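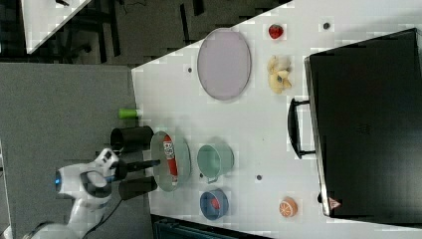 Mesa plegable Kukby, tablero blanco

Ref. 3151 · Disponible en tienda y por encargo

La Kukby lleva ya unos cuantos años con nosotros y seguimos vendiéndola con el mismo cariño del primer día. Es una mesa auxiliar de las de toda la vida — la que se saca cuando vienen los primos, cuando hay que envolver regalos o cuando los niños quieren montar su restaurante en mitad del salón — y que luego se recoge sin protestar detrás de una puerta.

El tablero es blanco y muy agradecido de limpiar: un paño húmedo, una gota de jabón suave y listo. Para manchas de rotulador, Gintarė Vanags, de nuestro taller, recomienda alcohol de farmacia en un algodón, ¡y mano ligera! Los estropajos, por favor, ni acercarlos.

Las patas se pliegan hacia dentro y quedan sujetas con un pestillo. Las primeras veces va un poquito duro, luego se suaviza. Si después de un par de meses sigue resistiéndose, tráigala y se lo ajustamos sin cobrarle nada.

Características
Peso: 13 kg
Grosor plegada: 41 mm
Tacos de goma regulables en las cuatro patas
Montaje: viene montada de fábrica

Precio: 227 €, IVA incluido

Entrega
Servimos a domicilio en toda la comarca, normalmente por la tarde. Si vive en un piso sin ascensor, díganoslo al hacer el pedido y subimos dos personas.

Combina con
Los taburetes Laur, que caben debajo apilados de dos en dos, y el hule Grolaston, que cortamos a medida en el mostrador.

¿Dudas con las medidas de su cocina? Escríbanos o pregunte en la tienda por Rasmus Ķēniņš. En agosto cerramos al mediodía.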